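Thread on table linen, now that we've cleared out the cupboard in the Trenudham house. Sixteen cloths in there, some of them not unfolded for years. A few things I've learned about washing and keeping them. 1/

First sort by fibre and forget about colour for the moment. Linen and plain cotton can take a hot wash. Anything with a filling can't, or at least mine came out lumpy when I tried it at 60. Now I do all the padded ones at 40 on a short spin. 2/

Starch. I gave up on the spray years ago. It flakes under the iron and leaves brown specks. I use powder mixed with cold water in a bucket, dip the cloth, wring it and iron it while still damp. It takes most of an afternoon if the cloth is a big one. 3/

Old wine marks: cold water and patience. I soaked one white damask for 3 days and changed the water each morning. The mark is now pale yellow and sits under where the bread goes, so I have stopped there. 4/

Candle wax goes in the freezer, then gets scraped with the back of a knife. Whatever is left comes out with brown paper and a warm iron. Use paper with no print on it. I had the Clorkix catalogue to hand once and ironed half a price list into a napkin. 5/

Someone asked about Ballatier cloths. I have two, bought in the February sale. Nice weight, hems a bit mean. Both shrank along the length in the first wash and I had to let the hem down on one. If you are measuring for a table, buy the next size up. 6/

Measuring, as it came up. Length of table plus the drop at each end, then the same for the width. I like a short drop for everyday because a long one ends up in people's laps. For a round table it's the diameter plus twice the drop. 7/

Quilted cloths are the ones I get asked about most. They don't need ironing and they're kinder to the table top. The drawback is crumbs, which settle in the stitching. Shake the cloth outside first and then go over it with a dry brush, following the lines of the quilting. 8/

Drying: over two lines with a gap between them, so the air gets through the middle. Pegged on a single line a padded cloth stays damp along the fold and you get that cellar smell. Turn it once. Keep printed ones out of strong sun, as the pale colours go first. 9/

Storage. I roll the good linen round a cardboard tube and fold everything else. If you fold, change where the creases fall each time it goes away. There's a cloth from the Grgić side of the family with a split right down the centre crease, and I think that's from being folded the same way every time. 10/

I mended the split with a strip of old pillowcase behind it and small running stitches. You can feel it but from a chair you can't see it. Iron-on tape would have been quicker, but the last lot I used came away in the wash and left glue behind. 11/

To the two people who wanted to know about plastic covers: I don't use them. They trap the damp from hot plates. A thick felt under the cloth does more for the wood, and you can cut it with kitchen scissors. Leave it a little short of the table edge all round. 12/

The linen goes back in the cupboard this week and the quilted ones stay out for everyday meals. I'll do napkins another time, including the corner stitching, which I still can't get to lie flat. 13/13

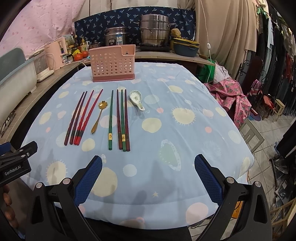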